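The Towel Stays Out
An opinion, by Mateja Delić
Jan 14, 2021

My neighbor Bastien Chevalier has a drawer for kitchen towels. It is a good drawer, deep, with a soft close, and it holds 30 of them. When he spills something he opens the drawer, chooses a towel, closes the drawer, and by then the coffee has reached the mail.

I want to argue for one towel, folded, in the middle of the counter, all the time.

I know the case against. Magazines have been making it for as long as I've owned a counter. Surfaces should be clear. Towels belong on a bar, or a hook, or over the oven door, where they slide off every time somebody checks the potatoes. The Dadarier catalog, which comes to my house no matter how often I move, runs to 223 pages this year and shows 50 kitchens, and I couldn't find a towel lying down in any of them. I did find a bowl of lemons on nearly every spread. Apparently a lemon is never in the way.

Children, who haven't seen the catalog, set up a kitchen more honestly. Give them a few things and a flat place and they put the pot on one side, the spatula on the other, and something soft in between.
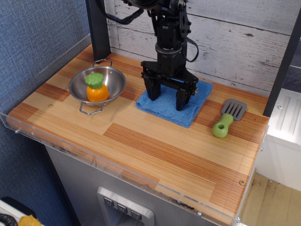 What a play kitchen gets right

Look at how little there is. One blue towel, folded. One shiny steel bowl with wire handles, and a pineapple in it. One green-handled spatula with slots. I wouldn't cook a pineapple whole, but I've been to dinner at Rimantas Petrauskas's house and I no longer rule things out.

The towel gets the good spot. A right-handed cook can reach the spatula, a left-handed cook can reach the pot, and both of them can reach the towel, usually in a hurry. Designers talk about the work triangle of sink, stove and refrigerator. I have never burned my hand on a triangle. I've burned it on a pot handle, with the towels across the room.

Monique Aubert, who taught me to cook and regrets parts of it, kept hers folded in a square beside the board and refolded it every time she used it. She said a folded towel has more clean sides than you think. She also said a wadded towel has none, and she said that one louder.

Folding is the whole trick. A flung towel is laundry. A folded one passes for equipment, and guests leave it alone. The corners needn't line up. Mine rarely do, and the spills haven't complained.

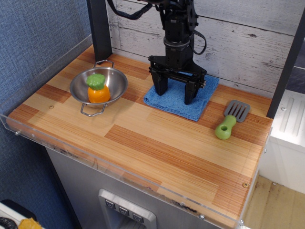
On the matter of color

Get a color you can see. The blue above would do very well against all that striped wood. I once bought 2 oatmeal-colored towels from Cordier to go with my oatmeal-colored counter and spent most of March patting around for them like a man who has lost his glasses.

Bastien read a draft of this and says his drawer has never failed him. He said it while dabbing at the mail with his sleeve. I have offered him one of the oatmeal towels, as soon as I find it.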